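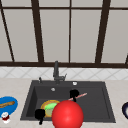

About Droncombe Stock Water

Droncombe Stock Water designs and installs drinking water systems for cattle, sheep and goats on pasture. We work with grazing operations of all sizes, from small flocks on rented ground to cow-calf ranches with several herds. We also test water, repair old systems and train people to maintain their own.

How we started

The company began as a side job. Our founders ran cattle on leased land outside Ferkham, where the only water was a creek at the bottom of the farm. The cows grazed the bottom third down to the dirt and hardly touched the top. Fencing the creek meant hauling water in a tank on a trailer, twice a day in summer.

They put in a buried main line, a small pump and six troughs. The next year the neighbors asked for the same thing. Two years after that the cattle were sold and the water business was full time. The original line at Ferkham is still in use by the family that leases the place now, and we go back every spring to check the pressure.

Since then we have completed 537 systems. Most are within a two-hour drive of our office in Cerkbridge. We take jobs farther out when we can group several together.

What we do

Site planning. We walk the farm with you and look at elevation, soil, existing wells and how you move your animals. You get a map showing pipe routes, trough sites and shutoff valves, with a written estimate. The map is yours to keep whether or not you hire us to do the work.

Installation. We trench or plow in pipe, set troughs and pour pads or lay gravel over fabric. Where the ground is too rocky to bury a line, we run it on the surface along the fence and fit drains so it can be emptied before winter.

Solar and ram pumps. Many back pastures have no power. We install solar pumps with storage tanks sized to hold three days of water for the herd. On sites with enough fall we still put in hydraulic rams, which need no power at all and very little attention.

Water testing. We collect samples from wells, ponds and springs and send them to an outside lab. The standard panel covers nitrate, sulfate, total dissolved solids and bacteria. In a dry summer we suggest testing ponds again in August, when salts are more concentrated.

Repairs. We work on systems we didn't build. Please have the pipe size and pump model ready when you call, if you know them. 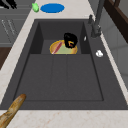 Plate in the kitchen sink, Cerkbridge.

How we work

We do not charge for the first phone call. A farm visit has a flat fee, and we take it off the final bill if you go ahead with the project. Estimates are good for 63 days. Pipe prices move around too much for us to hold them any longer than that.

One crew stays on a job from the first trench to the last trough. They fill the system, run it under pressure overnight and walk the line with you the next morning. You will be shown where every valve is and how to drain each section. We ask that whoever does the daily chores be there for this.

Labor is covered for 5 years. Pumps, floats and tanks carry the maker's own warranty, and we handle the paperwork on those claims.

Our valves come from Ķēniņš, a small family shop that makes full-flow floats with a metal arm. We tried a number of plastic ones in the early years and replaced nearly all of them. Ķēniņš floats cost more up front, but every part can be bought separately and swapped out with a pair of pliers. We keep spares in Cerkbridge and will mail them the same day if you call before noon.

What we don't do

We don't drill wells. We can give you a list of licensed drillers in the area and will talk to them about the flow rate you need. We don't install lawn or crop irrigation. We also don't do pond construction, though we do fence ponds and set up gravity-fed troughs below the dam.

If your farm already has enough water in the right places, we will say so. Sometimes moving one fence is a cheaper fix – it has been on several of our visits.

Training

Each February we hold a one-day workshop at the Cerkbridge shop on pipe sizing, pressure loss and winterizing. Space is limited and lunch is included. Bring a map of your farm, even a rough pencil one. A shorter session on frost-free troughs is held in October.

Contact

The office is open from 7:30 a.m. to 4 p.m. During calving and lambing season the phone is answered until 8 p.m. for customers who have lost water. Leave a message with your name, the nearest road and the number of animals affected, and the crew on call will phone you back.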